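Gancombe Teleop Desk Kit: two months of opening doors

Posted Thursday, October 1, 2026

I've wanted one of these since May, when Gancombe showed the beta and half the forum I hang out on lost its mind. The idea is simple enough. You get a pair of hand controllers, a foot pedal and a license for their practice house, which is a simulated home full of doors you drive a robot through. You do the task yourself, the software records what you did, and that recording becomes a demonstration you can train a policy on. I paid 3,270 for the kit with the pedal (the version with force feedback is 3,900, and I'll get to whether I regret being cheap).

Setup took me an evening. The controllers paired right away, the pedal did not, and I ended up on the floor with a flashlight swapping USB ports until it woke up. The software found my graphics card and then asked me to log in three separate times. Fine. By bedtime I was in.
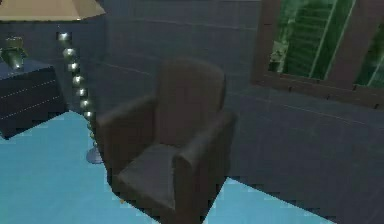

The practice house is the best part of the package for a beginner, and I say that as someone who rolled my eyes at it in the product video. You can reset it with one button, you can't break anything, and every recording starts from a pose you pick. I spent my first night just driving around and looking at stuff, and I got weirdly attached to the brown armchair and the floor lamp with the shiny silver balls stacked up its stem. The lamp turned out to be a handy thing to steer by while I was learning how hard to push the stick. The graphics are nothing fancy – outlines go blocky and the blue floor is a flat slab of color – but I stopped caring pretty fast.

Now, the driving. The left stick moves the base, the right controller moves the arm, and the pedal is a clutch, so you can lift your hand back to a comfy spot without the arm following you. I love the clutch! I had been using the Prostetti wand before this, which has no clutch at all, and my shoulder was wrecked after every session. Here I can sit with my elbow on the desk and go for an hour.

Doors are hard, though. Really hard, if you've only done pick and place. You have to grab the thing, turn it, and then back the base up while the arm swings along the same arc, and your brain wants to do those one at a time. My early recordings are all stop and start. I'd turn, wait, roll back, wait, lose my grip, say a bad word, reset.

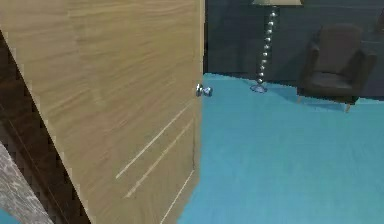 Screenshot: practice house, taken on my own machine. Software by Gancombe.

Round knobs were my nemesis. With a lever you can get away with a sloppy grab and just push down, but a round one wants you square to it, and the basic controllers give you only a little buzz when you make contact. No sense of how hard you're squeezing. This is where I think the force feedback version might be worth the extra money. A guy on the forum swears by his. I got by with the buzz and a lot of practice, and I'm stubborn, so take that for what it's worth.

Recording itself is nice and boring. Tap the pedal twice to start, tap twice to stop, and a little window asks if you want to keep the run. You can trim the ends right there, which I use constantly because I always sit there like a lump before I move. Files export in the Gancombe format or in the plain one that Ovside reads, and I've been training in Ovside with no trouble. What I can't do is label a run as a partial success. It's keep or toss, and sometimes I want to keep the grab and throw away the pull.

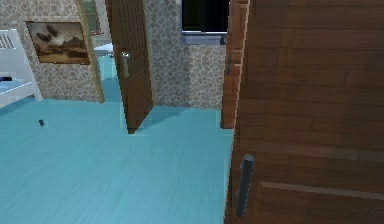 The other gripe is the playback viewer. It scrubs smoothly but it won't show the controller input next to the robot's motion, so when a run looks jerky I'm left guessing if it was my hand or the software. Didenko has had that in their free viewer forever, and I've gone back to it just for that. Please, Gancombe, copy it.

As for the results, my first policy was trained on all my clumsy early stuff and it had picked up every one of my bad habits, including the long pause after the turn. I tossed the lot and recorded a fresh batch with one rule for myself, keep the base moving the whole time the arm is pulling. The second policy is much smoother. It still fumbles when the start pose is way off to one side, and I haven't recorded enough of those to blame anybody but me.

Comfort is good. The grips are a bit fat for small hands, the cables are long enough, and the pedal slides on a bare floor, so put a mat under it.

I'm giving it four out of 5. It loses the point for the playback viewer and the keep-or-toss thing. If you've got the budget, try the force feedback set before you buy, and if you're coming from the Prostetti, you can stop reading and get either one. Next up for me is drawers, once my order of replacement pedal feet shows up.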